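Totislow Workroom: The Table and the Wall

We finished the small workroom at Totislow in February and many people have asked how it looks now, so I put the gallery here. I am sorry that it is short. In this room we do only clean work: sorting, folding, packing of the parcels for Dernow. For this we wanted pale surfaces, where a lost screw or a bit of thread is easy to find, and a wall which does not take the eye.

The room was a store before. It had brown shelves up to the ceiling and one lamp. Hugo Lebrun drew the new plan in one evening, and we changed it 5 times after.

1. The tabletop and the wall behind
Whitish grey for the top, a cooler and a little darker grey for the wall. At the back the edge does not go straight — it rises in a round hump and continues a bit higher. The small specks and smudges show well on such a light surface. The thin dark line on the wall is a seam between two panels.

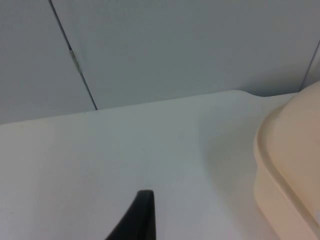 Crisanto Barredo wrote to us that he would never choose so light a colour for a table that is used every day. His own one, from Evangelista, is dark green, and he wipes it on Friday only. He also asked if we have tried washing soda in warm water, because for him it removes pencil better than any spray.

We have not tried it yet. At the moment we use a soft cloth and a drop of dish soap, and for glue a plastic card held very flat. Please do not use the rough side of the sponge if you come to work with us! Scratches in a pale top hold the dirt and then the cleaning takes double time.

For those who want to do a similar room: the paint for the ceiling came from Drestero, and we paid 243 for everything that was not the table. The old shelves are still in the corridor. If you can carry them, they are yours. Come in the morning, before ten, when the door to the yard is open.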